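Sorting the odds and ends before bin day

The small stuff causes most of the trouble in a household bin. Bottles and tins are easy, but fruit nets, thin bags and bits of paper get pushed in anywhere.

Tip everything out on a table with an old cloth over it and spread it in a row, so that each piece can be seen. Pull apart anything that has got tangled. I do mine at 9 in the evening, once the washing-up is finished.

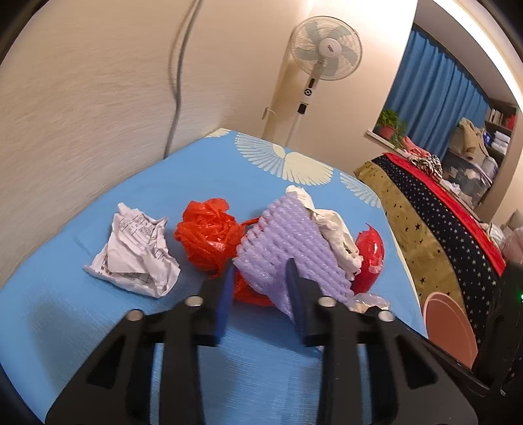
Crumpled paper, a red-orange plastic bag and a foam fruit net, on a blue cloth.

Paper: flatten it and put it with the recycling if it is clean. Greasy paper goes in general waste.

Thin bags: shake out the crumbs and keep them together in one larger bag. Many supermarkets take them back – check the sign by the door first.

Foam nets: most councils don't want these in the recycling. Keep a few for wrapping glasses or Christmas baubles. Hatsue Hosoda wrote in to say she puts them between her good bowls, and has more than 27 in the cupboard.

Tissue: general waste, unless your food caddy allows it.

Shake the cloth outdoors and wash it at 40 with the tea towels.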